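2021-12-13

# Ravn Heritage Railway completes new pit road at Grekley

The Ravn Heritage Railway has finished building an inspection pit and a covered pit road at its Grekley yard. Work started in August and took 11 weeks on site, followed by a further period of track laying and electrical work. The pit is now open for regular use by the railway's own rolling stock.

Until now, staff at Grekley examined running gear from the side of the track or by lifting vehicles on jacks. Lifting a single carriage could tie up the yard for most of a day. With the pit in place, brake rigging, axle boxes and drawgear can be checked from below with the vehicle standing on its wheels.

## Construction

The pit is 19 meters long, enough for the railway's longest carriage. The walls are reinforced concrete, and the floor slopes to a sump at the east end. Groundwater was higher than the test holes had suggested, so the sump was made deeper and a second pump was added before the floor was poured.

The main contractor was Nendeck, which carried out the excavation, formwork and concrete work. Joneo supplied and installed the lighting, the pump controls and the low-voltage sockets set into the pit walls. Rails over the pit are carried on steel plates bolted to the wall tops. The approach track was relaid with secondhand concrete ties recovered from a closed siding next to the goods loop.

The excavated soil stayed on site. It has been used to widen the bank behind the coal stage, where a new footpath will go in once the ground has settled. 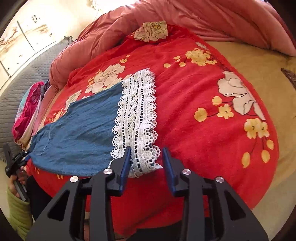
## Changes to yard operation

The pit road is reached from the north end of the yard only. Two existing roads have been shortened to make room for it, and the spare flat wagons that stood there have moved to the loop siding. Shunting instructions for the yard have been reissued to all operating staff.

When the pit is not in use it is covered by 2 sets of removable boards, stored in racks along the shed wall. Vehicles may pass over the pit at walking speed with the boards in place. Locomotives in steam will not be stabled over it overnight.

The opening of the pit also brings forward the inspection program for the winter. The carriages used on summer services will be looked at first, followed by the brake van and the two diesel shunters. Results will decide which vehicles are available for the spring timetable.

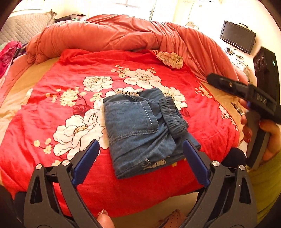
Work clothing rules for the pit road take effect with this announcement. Anyone going below rail level must wear a hard hat, safety boots and close-fitting overalls. Ordinary denim is acceptable under overalls, but clothing with ripped patches, frayed threads or lace trim must not be worn as an outer layer near moving brake gear. Clean overalls are kept in the mess room and should be returned there after each shift.

## Funding

The railway raised 3,000 individual donations toward the project through its pit appeal, which is now closed. The rest of the cost was met from ticket income and the sale of surplus rail. Donors who asked for a receipt and have not received one should write to the Grekley station office.

## Next stage

Drainage for the adjoining road will be renewed next, followed by a concrete apron in front of the shed doors. Nendeck has been engaged for the apron. No train services will be affected, although the yard viewing area will be closed while concrete is being delivered.

## Contact

Press inquiries: Ravn Heritage Railway, Station Office, Grekley. Site visits to the pit road can be arranged in advance on non-operating days. Visitors must bring their own safety boots.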